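Subject: Re: [grippers] Kubo pads vs. the Plelta set

On the Kubo pads, Salma Ouali wrote:

> We ran 200 picks with the new Kubo pads on the hand-held and got 181 clean ones. The old Plelta set never came close to that. I think we should order for all 3 stations before the June price change. Jamach says the pads are good for 1000 cycles before you need to look at them.

Salma, I'd like to hold off on the order. 181 out of 200 sounds fine until you ask what was being picked. If it was mostly the foam blocks again, my old kitchen tongs would score about the same. And did the Plelta set get the same objects, in the same order, with the same person squeezing? I couldn't find that in the log.

The 1000 cycle claim bothers me more. Jamach sells the pads, so of course they say that. I had the hand-held over the bench this morning with the fingers open, and both pads have pale dust and specks on them, the left one worse toward the bottom. Maybe it wipes off and means nothing. I'd want a run with clean pads and a run with dirty ones before I believe any number.
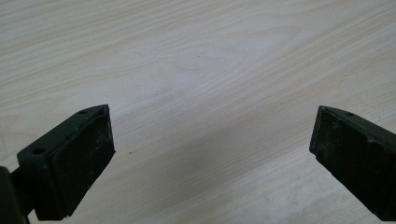
## What I'd want before we buy

- Same objects for both pad sets, including the thin stuff - washers, cards, the Curkby clips.
- Failures written down by type. "Dropped" and "never gripped" are different problems.
- A camera check. The table grain is busy and I don't trust the tracker on it yet.

If Kubo still wins after that, order away and I'll stop complaining. Can you send the raw log to the list, including the misses?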